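Robot towel folders do better when they hunt for corners first, Trilari group finds

I have folded a lot of towels in my life and never once thought about how I find the corner. You just sort of grab it, right? Well, I spent a July morning at the Trilari lab with Joanne Mellor and her group, and now I can't pick up a dishcloth without thinking about it.

Their new result is about the part before the folding. Most of the towel folding work I've read about starts with the cloth laid out nice and flat. Joanne's team wanted a method that copes with a towel that's been dropped any old way, so they split the job in two. One model looks at the cloth and scores every spot on it for how likely it is to be a true corner (as opposed to a fold pretending to be one). A second model takes the best spot and plans the pinch. They call the whole thing Nustitov, and no, I didn't get a straight answer on the name! 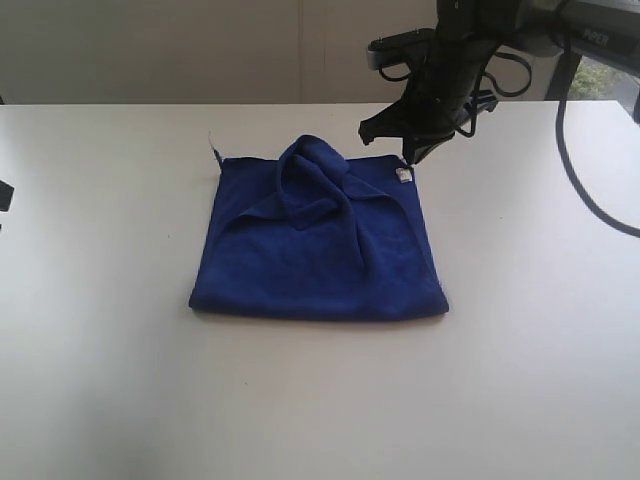

The gripper close to the labeled corner of a blue microfiber towel, with a twisted fold still to be dealt with.

The numbers are pretty good. Over 208 trials, the two-step method got hold of a real corner on the first try 148 times. Their older single model, run on the same set of starting heaps, managed it 57 times. I asked Liam Sowerby, who wrote most of the scoring code, where the misses come from, and he went straight to rolled hems. "A tight roll along the edge looks so much like a corner from above," he told me. "We lose more tries to that than to everything else put together."

The bit I liked best is what happens when the scores are all low. The arm doesn't grab anyway and hope. It backs off to a bare patch of table, takes a second look through the camera at the wrist, and scores the cloth again from the new angle. Liam says that extra look costs 2 seconds, and he'd happily pay more.

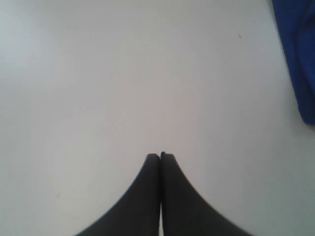 Wrist camera view: fingers closed, with the towel off to the upper right.

There are limits, and the group is upfront about them. Every trial used a single towel on a plain white table, so a patterned cloth on a patterned surface is anyone's guess. Thin fabrics are next on the list. Joanne is also keen to try fitted sheets, which made Liam put his head in his hands.

The write-up is with reviewers now, and the team plans to share the code and the starting heaps once it's through. I've asked to come back for the fitted sheets.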